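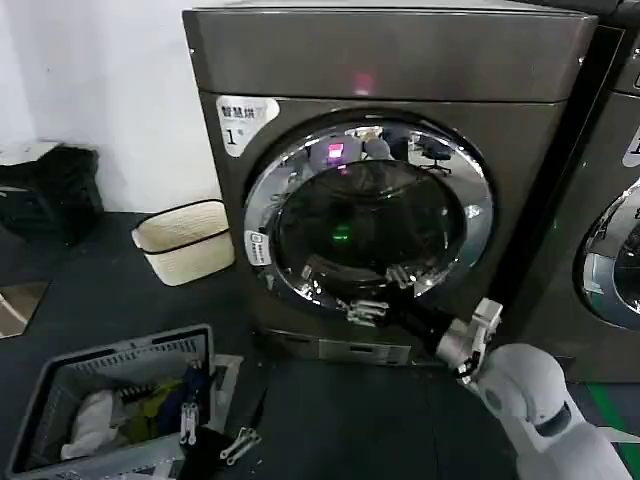 Laundry room: frequently asked questions

Cliltton House residents' pages
By the building office, May 2022

The answers below cover the two combined washer-dryers in the ground floor laundry room at Cliltton House. They replace the sheet that used to be kept in the post room. Residents of Widullow Court use their own laundry and should refer to the notice there, as the machines and the programmes differ.

Which machine is number 1?

The number is on the white sticker at the top left of the front, under the Chinese characters. Give this number when you report a fault or ask for a refund. Machine 2 stands to the right of it and is the same dark grey.

Are they washers or dryers?

Both. Each machine washes and dries in the same drum. You can run a wash only, a dry only, or a wash followed by a dry. The choice is made before the start and cannot be altered once the door has locked. To add drying to a wash that is already running, let the wash finish and then start a separate dry.

How do I book?

Booking is by the Addo card issued with your keys. Hold the card to the reader by the laundry room door, pick a machine and pick a start time. A booking lapses if the machine has not been started within 15 minutes. Slots are 107 minutes for a wash and four hours for a wash and dry. The slot for a wash is one minute longer than the longest wash programme on purpose, so that the door can release before the next person's time begins.

Lost cards are replaced by the office. The old card is cancelled and any credit on it is moved across, normally by the next working day.

How much can I put in?

For a wash, fill the drum to three quarters when loosely packed. For a wash and dry, fill it to half. The drying programme needs space for air to move, and a load that washes perfectly well may be too large to dry in one go. If you have a full wash, take half of it out before drying and run the remainder afterwards under a second booking.

One ordinary laundry basket of mixed clothes is usually a wash load. It is usually two dry loads.

Can I mix colours?

That is for you to judge. The 30 degree mixed programme is used by most residents for everyday clothing. New dark items should be washed apart from whites for the first few washes. The office does not refund for colour transfer.

The door will not open. What should I do?

Wait first. The lock stays on for up to two minutes after a wash and up to ten after drying, until the drum has cooled. If the door is still shut after that:

Check that the programme has ended and is not paused.
Look through the glass for standing water. If there is any, run the spin and drain programme.
Switch the machine off at the wall isolator, wait for 2 minutes and switch it on again.
Pull once, firmly. Do not use a tool on the ring or the glass.

If none of this works, leave the machine and report it. There is an emergency release inside, but it is for the engineer. Two door catches were broken last October by residents using screwdrivers, and machine 1 was out of service for nine days as a result.

The door will not close.

The usual cause is a sleeve or a sock caught in the rubber seal. Open the door fully, run a hand round the inside of the seal and push the load towards the back of the drum. Then press on the ring until the catch clicks. A door that closes without a click has not locked, and the programme will not start. 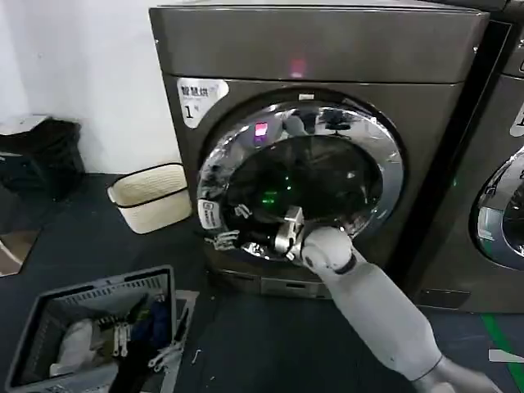 Machine 1, with the base panel below the door.

What is the panel at the bottom for?

On these machines the drain filter is reached from the base. Residents are asked not to open it. Any water left in the pump comes out when the filter is loosened, and there is no drain in the floor on that side of the room. The filters are cleaned monthly under the contract with Kuvside. If you think you have lost a coin, a key or an earring in the machine, tell the office and it will be looked for at the next visit. Items found are kept for three months.

Why are my clothes still damp after drying?

In order of likelihood: the load was too large, the load was mixed (towels with shirts, for example), or the spin speed was set too low. Heavy cotton holds more water than thin fabric and will finish last, so dry towels together. Clothes can also feel damp when they are only warm. Take one item out, shake it and leave it for a minute before deciding to run another programme.

Which detergent should I use?

Liquid or powder, at the dose given on the pack for soft water. Too much detergent causes foam, foam causes extra rinses, and extra rinses can take a wash past the end of its slot. Capsules go into the empty drum before the clothes, at the back. Do not put capsules in the drawer. Dyes of any kind are not permitted in either machine.

Fabric softener is allowed but should be left out for towels, sportswear and anything with a waterproof coating.

Can I leave my basket in the room?

Yes, for the length of your booking. Put it against the wall, or at the side of the machine, so that both doors can swing open and the way through stays clear. Name it. Baskets left overnight are moved to the store, and baskets not collected within a month are disposed of. This applies to woven baskets as well as plastic ones. If you use a woven basket, do not put wet laundry in it, as it marks the floor.

Someone has left a finished load in the machine. May I take it out?

Yes, ten minutes after the programme has ended. Place it in the owner's basket if there is one, or otherwise in a clean bag from the roll by the door. Do not dry another person's laundry for them. There have been complaints about shrunken knitwear.

What do I do about lint?

The machines flush most of it away during the rinse. What remains collects on the seal and on the inside of the glass. Wipe both with a damp cloth after a dry. Leave the door slightly open when you have finished, so that the seal can air.

What may not be washed?

Shoes, bath mats with a rubber backing, pet bedding, pillows over the size of a standard single, and anything that has been in contact with petrol, solvent or cooking oil. The last group must not be dried in the machines at all, even after washing by hand. Underwired items should go in a mesh bag.

What does it cost?

Wash and dry are charged separately and the rates are displayed on the card reader. The charge is taken at the start. If a programme stops because of a fault, the whole amount is returned to the card once the fault is confirmed. It is not returned if the drum was overloaded.

How long are the machines expected to last?

The supply agreement assumes 2,000 complete programmes between major services. The pair replaced before the present ones had logged 3,083 between them when they were taken away, and most of the faults in the final year were with the door seals.

Can I use the room at night?

No. The last start is 20.00 for a wash and dry and 21.30 for a wash. The flat above has a bedroom over the laundry room and the spin can be heard in it.

How do I report a fault?

Use the form on the residents' pages or leave a note at the office. State the machine number, the programme, the time it stopped and any code shown on the display. A photograph of the display is useful. For a leak, switch off at the isolator first and ring the office - do not wait to fill in the form.

This site uses cookies to keep you signed in and to count visits. By continuing you accept their use. Cookie settings

Contact the building office | © Cliltton House | Back to top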